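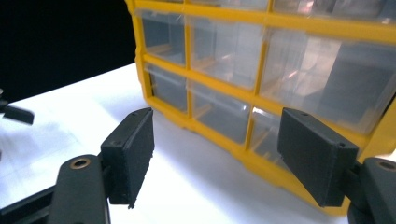
**Zukuven adds yellow frame to its small-parts organizer line**

ZAVBRIDGE, March – Zukuven, the maker of home and workshop storage, will begin selling its benchtop drawer organizer in yellow this month. The yellow plastic frame holds clear plastic drawers in more than one width, so that screws, beads, fuses and sewing notions can be sorted without labels.

The new color follows a trial with Miah, a chain of repair and craft shops. Miah put the organizers on its work counters over the winter and asked staff to use them for daily stock. Most wanted a frame that was easy to find on a crowded bench.

"We had gray before, and gray got lost," said Dilruba Weerasinghe, product manager at Zukuven. "People were stacking paper on top of it. The yellow one gets left alone."

Drawer fronts are see-through, and the narrow drawers are meant for items that tend to get mixed up when they share a bin. The wide ones take spools, short tools and small boxes. Every drawer pulls out fully and can be carried to the job. Drawers from the gray version fit the yellow frame, and spare drawers will be sold singly.

The first run is 2,000 units, packed at the company's Fluvbridge warehouse. Shipping to stores takes about 45 days from the order date. Miah will carry the organizer in 3 of its shops at first, with the rest to follow once the second run is ready.

"I keep one by the register for watch batteries and one in back for everything else," said Obaidul Debnath, who manages the Miah shop in Zavbridge. "Customers ask where we got them."

Retailers who want a sample can write to Elmarie Cele in the Zukuven trade office. Orders placed in March ship first.

**Press contact:** Kumudini Munshi, Zukuven, Zavbridge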